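Visit report: Gremirmont site, data collection group

The Gremirmont group works on the ground floor of a converted apartment building, two streets up from the tram stop. I visited in May as part of a comparison of small teams that gather their own demonstrations for manipulation learning. Hafþór Ketilsson handled the visit and answered most of the questions. The group is funded through Praderora, which sets the task list and receives the finished data every two weeks.

The current task set is called Hakik. It covers short tabletop jobs: handing an item from one arm to the other, turning it over, setting it down at a marked spot. Each job is recorded as a separate episode with joint positions, gripper openings and video. At the time of the visit the set held 697 accepted episodes. The target for each job is 100, and there are seven jobs, so the set was three episodes short of complete. The missing three all belonged to the handover job, which has the highest rejection rate.

Work runs in blocks. The arms are sent to their start poses and the operator confirms that both hold still. The recording program, Joo, then opens a new episode and writes the job number into the file header. Joo was written in the group and is kept deliberately small. It has no editing function. An episode is either accepted whole or discarded, and trimming the ends is left to a later script.

Hafþór spent some time on start poses. In the first round of collection every episode began from the same pose, and the trained policy did poorly when an arm started even slightly off. The group now draws each start pose from a range stored with the job. The range is narrow for the handover job and wider for the others.
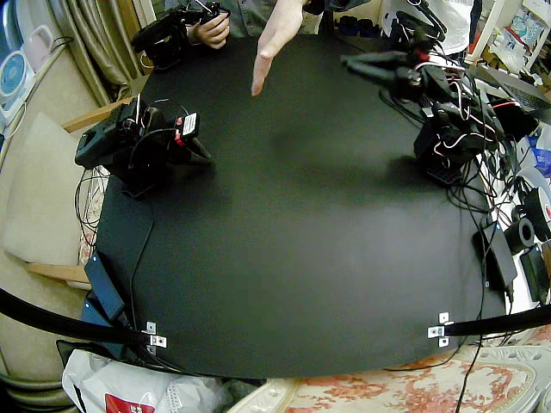
How does the group decide that an episode is good enough to keep?

A second person replays it at double speed and checks it against a short written rule for the job. For the handover, the rule says that both grippers must be closed on the item before the first one opens, and that the item must not touch the table in between. Slow episodes are kept. Episodes with a long pause are discarded, as the policy tends to learn the pause along with the motion.

The review rule has changed twice. An early version allowed a failed grasp if the operator recovered within the same episode. Those recordings were later moved to a separate folder and are now used only in tests of recovery behavior. I asked whether the folder could be shared and was told that Praderora would have to agree.

Calibration takes up more of the day than I expected. The joint zeros are checked before each block, and the check is repeated after any cable has been moved. A log sheet records the offset for every joint. On the pages I was shown, most entries were small, with larger jumps on the days when a servo had been replaced. Episodes recorded before a jump are not corrected afterward - the offset is stored with them and applied at training time.

Operators change over after each block. Hafþór wants several people in the data for each job, and the operator code is part of the file name. New operators record a practice block that is thrown away.

Two points to follow up. Joo stamps video and joint data from separate clocks, and I did not see a measurement of the drift between them. The group also has no fixed test set yet, so results from different months are hard to compare. Hafþór agreed to send the drift figures once the handover job is closed, along with a copy of the review rules in their present form.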